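Ilamis Two-Arm Bench Kit: Set-up Guide
Section 4: Mounting the arms and first alignment
Revised September 18, 2023

Before you start, switch off the supply at the wall and clear the centre of the table. Two people are needed to lift each arm.

1. Set the aluminum rail along the near edge of the table and tighten the end clamps.
2. Place the left arm's mounting plate on the rail. Fit all bolts finger-tight, then tighten them in a cross pattern.
3. Repeat for the right arm. The plates should sit 522 mm apart, centre to centre.
4. Run each arm cable along the top of the upper-arm segment. Leave some slack at the elbow.
5. Plug in the wrist cameras. Check that each lens is clean.

CAUTION: Keep hands and sleeves off the table whenever the arms are powered.

6. Turn on the supply and open the Randeck control program. Choose Align, then Face to Face. The arms move at low speed until the grippers meet over the back half of the table.

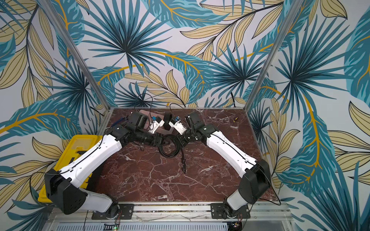 Figure 4-1. Both arms mounted on the rail, grippers facing each other.

7. If one gripper sits higher than the other, choose Trim and adjust until they are level. Save the setting.

NOTE: Repeat the alignment after every 2000 cycles, or any time a mounting plate has been loosened.

If the program shows code 962, an arm cable isn't seated. Power down, reseat the cable at both ends and go back to step 6.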